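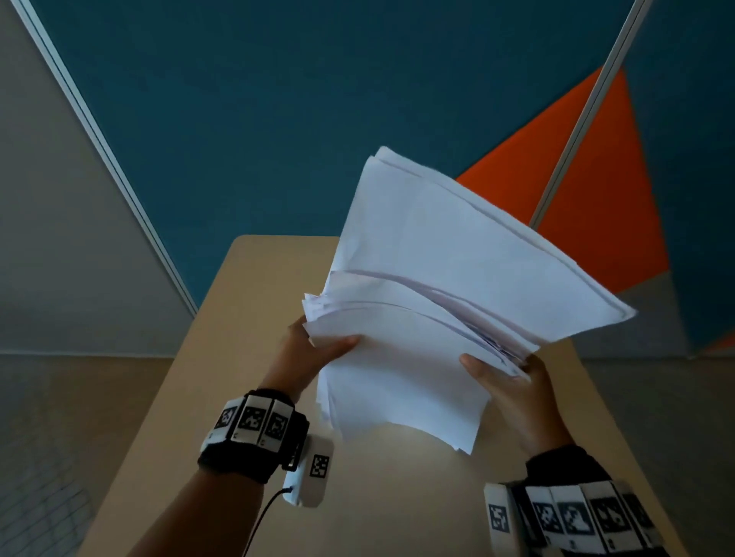

Going paperless, one year in

Last December I decided to get rid of the paper in my house. I had two filing cabinets, a banker's box under the bed, a kitchen drawer that no longer closed, and a stack on top of the refrigerator that I had stopped seeing. I gave myself until spring. It took until the middle of September, and I would do parts of it differently, so I'm writing it down while I still remember.

The first mistake was starting with the scanner. I read reviews for two weeks and bought a Morkance sheetfed model for $159. It's a decent machine. It does both sides in one pass and it doesn't mind receipts. But I set it up on the dining table before I had sorted anything, and for the first few evenings I scanned whatever came to hand. I scanned a warranty for a toaster oven I gave away when I moved out of the apartment on Vaughan Street. I scanned the blank backs of things. I scanned a takeout menu because it was between two bank statements. By the end of that week I had a folder of files with names like "scan0041" and no idea what was in most of them.

So I stopped, unplugged the scanner, and sorted. I used four grocery bags. One was for things to keep on paper, one for things to scan and then shred, one for things to shred without scanning, and one for plain recycling. The recycling bag filled first and kept filling. Most of what I had been storing was envelopes, inserts, privacy notices, and second copies. The utility company had been sending me the same folded sheet about digging near gas lines every year, and I had kept each one with the bill it came with.

The keep-on-paper bag ended up small. Birth certificate, Social Security card, car title, the deed and closing papers for the house, my passport, my will, and the letters my grandmother wrote me in college. I put all of it except the letters in a fire-resistant box on the closet shelf. The letters went in a shoebox. I did scan those, too, but I wasn't going to throw them out.

Taxes are what people ask me about. I can only say what I did, and your situation may be different. I kept the actual returns going back as far as I had them, as scans. For the supporting papers I kept seven years and shredded the rest. House improvement receipts I kept for every year regardless, in their own folder, since they may matter when I sell. If you run a business or own rental property, talk to whoever does your taxes before you shred anything.

Naming files took me three tries. The first system was folders inside folders inside folders, and I couldn't find anything. The second was one giant folder with long descriptive names, which was fine until I couldn't remember whether I had written "auto" or "car." What I do now is year first, then month, then the company, then one word for what it is. All of it goes in one of nine folders: House, Car, Taxes, Bank, Medical, Work, Insurance, Pets, Other. "Other" has more in it than it should. Search finds most things anyway, because the scanner software reads the text on the page. It does badly with handwriting and with the pale gray print on pharmacy receipts.

The other thing that slowed me down was prep. Nobody's old paper is flat. Mine had been folded in thirds, stapled, paper-clipped, and in one case glued to a magazine cover by something that had leaked in the drawer. Every staple has to come out or it will scratch the glass, and the scanner will let you know about a torn corner by jamming on it. I bought a staple puller of the long flat kind and it was the best few dollars I spent. I would square up a batch on the table, fan it once so the sheets weren't sticking, and feed it in lots of 19 or so less than the tray said it could hold. The tray says 50. With old paper it will not take 50.

Carbon copies and anything on thermal paper I did one at a time. If a thermal receipt had already faded, I turned the contrast up, and if I still couldn't read it I figured it wasn't going to be useful to anyone else either.

For backup I have the files on my computer, on an external drive that stays in a drawer at work, and in an online account. I had been using Nusen for photos already and just paid for the next size up. I copy to the external drive at the start of every month. I missed March and June. The online copy runs by itself, which is the reason I have it. I also wrote the passwords down on paper and put them in the fire-resistant box. It felt odd to be adding paper to the pile, but if something happens to me, my sister will need to get in.

Shredding was the worst of it. My home shredder is a small one that runs for a few minutes and then has to rest for half an hour. I worked at it for most of a month of evenings, emptying the bin into bags, and there were bits of paper in the hallway rug until summer. Then I found out that the office supply store out past Wimano Park will shred by the pound. I took the last three boxes there. It cost me $27 and was over before I had finished looking at the pens. If I were starting again I would do all of it that way and not touch the home shredder except for the odd credit card offer.

The part I hadn't planned for was the new paper. I spent months clearing the old stuff while more came in through the mail slot every afternoon. I now open mail standing next to the recycling bin. I switched what I could to electronic statements, although two of my accounts still send a paper notice to tell me the electronic statement is ready. I've called about it. My dentist will only send paper. The county will only send paper. So there is a tray by the door, and when it's full, I scan it. That happens every five or six weeks and takes half an hour including the staples.

A few things I got wrong, in case it saves someone the trouble. I shredded the manual for the furnace and then needed it in November. It was not online, or not the right version. I shredded a vaccination record for the dog that the boarding kennel wanted with the original stamp on it. The vet printed me another one, no charge. And I scanned everything in color at the highest setting for the first month, so each page was enormous. Black and white at 200 dots per inch is fine for a water bill. I use color for photos, letters, and anything with a stamp or a signature.

I sold one filing cabinet and kept the other. The bottom drawer has printer paper and envelopes in it, and the top one has tools. The kitchen drawer closes. I can find my car insurance card from my phone, and I did need it once, in a parking lot in July.

I still have a box of my kid's school papers that I haven't touched. There are drawings in it as well as spelling tests, and a lot of it is bigger than the scanner can take. I've read that people photograph those flat on the floor near a window. I may try that over the winter. For now the box is back under the bed.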